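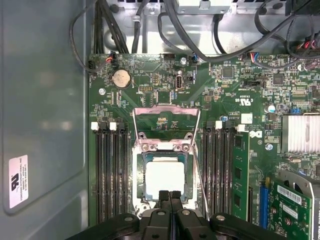 Changing a processor in an older desktop computer: frequently asked questions
Sikmont Computer Reuse – Help pages
Last updated: 4 Mar 2021

These questions come from people who received a desktop computer from us, or who want to bring an old one back to use at home. The answers are for desktop machines where the pins are in the socket and the processor has flat contacts underneath. If your processor has the pins on itself, please read our other page first.

Can I put any processor into my computer?

No. The processor must fit the socket, and the board must also know it. Two processors can have the same shape and still only one of them will start. Look up the exact model of your computer on the website of the maker and find the list of supported processors. If yours is not in the list, ask us before you buy. We have a box of processors which people bought too quickly and then gave to us.

Do I need to update the BIOS before?

Sometimes yes, and then it has to be done while the old processor is still inside. Write down the version you see at start-up and compare it with the list of the maker. Most office machines we give out have the latest version already.

Which tools do I need?

A cross-head screwdriver of medium size, a soft cloth without fluff, isopropyl alcohol, a small tube of thermal paste and good light. A dish for the screws is also useful. Some coolers have star screws, so check yours before you begin.

Do I have to take the motherboard out of the case?

For the processor alone, almost never. It is enough to open the side and to remove the cooler, and in some models also the plastic duct for the air.

How should I place the computer on the table?

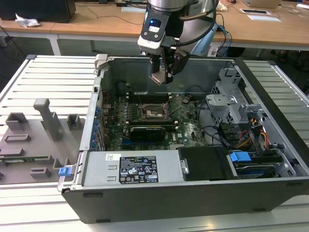
A tower that stands upright is tiring to work in, and everything you let go falls down to the bottom of the case. Disconnect the mains cable, hold the power button for a few seconds, and lay the computer on its side with the open side up. In this position the board is flat in front of you, with the socket in the middle, as in this Dell, where the graphics card can stay in its place during the work. Many office towers mark the parts you may pull or press with blue colour, so look for the blue latches before you look for a screwdriver. The power wires to the drive bay, here yellow, red and black, can stay connected too if they do not lie over the socket.

The cooler does not come off. What can I do?

Old paste becomes hard and works like glue. Put everything together again, let the computer run for 9 minutes, switch it off, unplug it and try once more. When the screws are open, turn the cooler a little to the left and to the right. Do not pull straight up with force.

How do I open the socket?

Press the small lever down, move it to the side until it is free from its hook, and let it come up slowly. Then lift the metal plate. The lever feels stiff in many machines and this is normal. From this moment please do not touch anything inside the socket, also not with the cloth. Take the old processor by two opposite edges and lift it straight up. 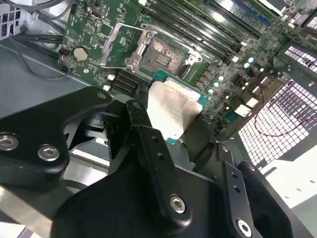
Put the old processor at once in a plastic shell or an antistatic bag, with the contacts away from your fingers. We can give you an empty shell if you come to the workshop – please ask for Hannelore Ruchti, who keeps them in her drawer.

How do I know which way round the processor goes?

There is a small triangle in one corner of the processor and a matching mark on the socket or the board. There are usually also two notches at the sides. Compare both before you lower it. The processor should lie down by its own weight. If it sits higher on one side, lift it and look again, and do not close the plate yet.

I touched the pins. Is the board broken?

Maybe not. Look at the socket from a low angle with a lamp. The pins should make a regular pattern, and a bent one reflects the light differently. One bent pin can sometimes be corrected with a fine needle and a magnifier, but I would not try it at home for the first time. Bring the computer to us and Jocelyn Turcotte will look at it.

Must I clean off the old thermal paste?

Yes, from the processor and also from the bottom of the cooler. Close the socket first if the processor is staying inside. Put alcohol on the cloth and not directly on the processor, and wipe from the outside to the middle.
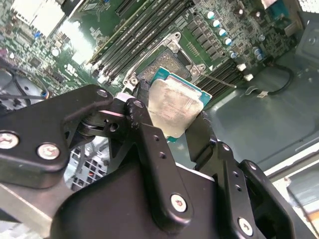
A grey film which stays after the first wiping is only a rest of the paste. Use a clean part of the cloth and repeat. It is allowed that a very light shadow remains. For the new paste, an amount like a small pea in the middle is enough, and you do not need to spread it.

Should I change the memory at the same time?

You can, but I recommend to do it on another day. If the computer does not start after two changes, you do not know which one is guilty. Memory modules have a notch, and the white or black latches must click at the end of the slot.

It is on, but the screen stays black.

Wait 2 minutes. The first start with a new processor can be slow. Then check the small power cable near the processor, which is often forgotten, and the plug of the cooler fan. After that, take out the memory and put it in again.

Can I send you questions by e-mail?

Yes. Please write the model of the computer, the name of the old and the new processor, and what you see on the screen. We answer in English, French and German. The workshop is open again for visits from April, by appointment.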